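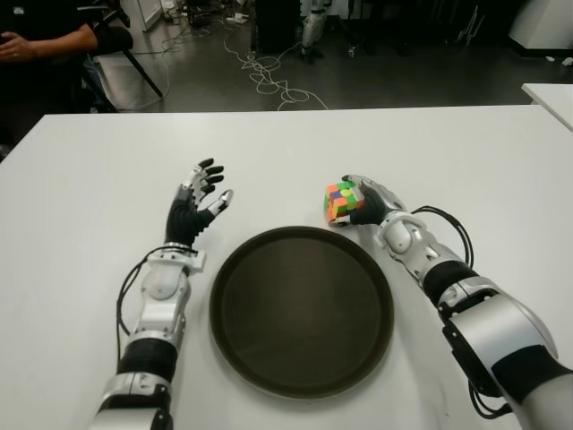

Foto: Archivo Worilis

NOTA DE PRENSA
9/1/24

Worilis pide cautela ante las promesas de ahorro de la tarifa plana de Prolier

La asociación de consumidores Worilis ha revisado la nueva tarifa plana de calefacción de Prolier y no comparte el entusiasmo con que la compañía la ha anunciado. La oferta promete una cuota fija durante todo el invierno «sin sorpresas». Las sorpresas, a juicio de la asociación, están en el anexo.

El contrato fija un consumo máximo de 700 kWh al mes. Por encima de ese límite se aplica un recargo del 10 % – un dato que no figura en la publicidad ni en la primera página del documento. La permanencia es de tres años y la penalización por baja anticipada asciende a 905 euros, sin reducción por el tiempo ya cumplido.

«Nos hablan de tranquilidad, pero no hemos visto un solo cálculo que la respalde», afirma Impi Partanen, portavoz de Worilis. «Pedimos a Prolier las cifras de ahorro por tipo de vivienda y nos enviaron otra vez el folleto».

Prolier remite a un estudio de la consultora Peltonen. Worilis lo ha solicitado y solo ha recibido un resumen en el que no consta cuántos hogares participaron ni con qué factura anterior se compararon.

La asociación recomienda no firmar sin haber leído el anexo y tener a mano las facturas del último invierno.

Contacto de prensa: Worilis, oficina de Rusemero.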